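Reconditionnement de serveurs : « Le geste a changé de mains, pas la responsabilité »

Entretien avec Hülya Akgül, responsable de l'atelier de Clokach

L'atelier de Clokach, rattaché au groupe Trovano, remet en état des stations de travail et des serveurs cédés par des entreprises et des collectivités. Il emploie 11 techniciens. Depuis le printemps, une partie des opérations de démontage et de remontage y est assurée par deux cellules robotisées, regroupées sous le nom de projet Hulline. Hülya Akgül, qui dirige l'atelier et a conduit leur installation, a accepté d'en dresser un premier état.

Elle rappelle d'abord le volume à traiter. « Nous recevons à peu près 800 machines par mois. Chacune doit être ouverte, contrôlée, souvent dotée d'un autre processeur, puis refermée. Ce sont des gestes courts, très précis, répétés toute la journée. Le médecin du travail nous avait alertés sur les poignets et sur la fatigue visuelle, et nous n'avions pas de réponse satisfaisante. »

Le choix des tâches confiées aux cellules a été discuté pendant plusieurs mois avec les équipes. Le tri à l'arrivée, le dépoussiérage et le diagnostic sont restés manuels. La dépose des barrettes de mémoire et la mise en place des processeurs ont été retenues, cette dernière après de longues hésitations. « Un contact plié dans un socket, et la carte mère part en pièces. Les plus expérimentés d'entre nous étaient aussi les plus réservés, et je leur donnais raison. »

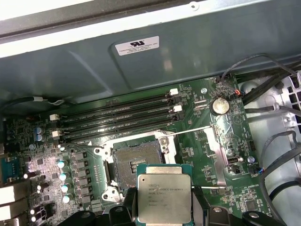
La période d'essai a d'ailleurs conduit à revoir l'organisation prévue. À l'origine, un seul opérateur devait surveiller les deux cellules. Les techniciens ont demandé qu'une personne soit affectée à chacune d'elles et puisse interrompre le cycle à tout moment, sans avoir à en justifier. La direction a donné son accord. « C'est écrit dans la procédure, précise Mme Akgül. Un arrêt demandé par l'opérateur n'entre dans aucun indicateur individuel. »

Les métiers se sont déplacés. Quatre techniciens ont suivi la formation dispensée par la société Cuautle, qui a intégré les cellules, et savent désormais reprendre une trajectoire ou régler l'effort de serrage de la pince. D'autres ont préféré demeurer à l'établi, où se traitent les modèles rares et les châssis déformés. Aucun poste n'a été supprimé, mais la responsable ne dissimule pas que la question est revenue à chaque réunion. « J'ai répondu sur ce que je savais, c'est-à-dire sur l'année en cours. Je ne pouvais pas m'engager au-delà. »

Le bilan d'étape, présenté au personnel en novembre, porte sur 705 processeurs posés en cellule. Il relève une cadence encore inférieure à celle d'un technicien confirmé et des difficultés persistantes lorsque des câbles passent trop près de la zone de travail. Il signale également une baisse des plaintes liées aux douleurs de la main.

Reste la transmission du savoir-faire, sujet sur lequel Mme Akgül se montre la plus prudente. Les apprentis continuent de poser des processeurs à la main durant leurs premiers mois. « Celui qui surveille une cellule doit sentir qu'une pièce est mal présentée. Cela s'apprend avec les doigts. » Un second bilan sera soumis aux représentants du personnel avant toute extension du dispositif.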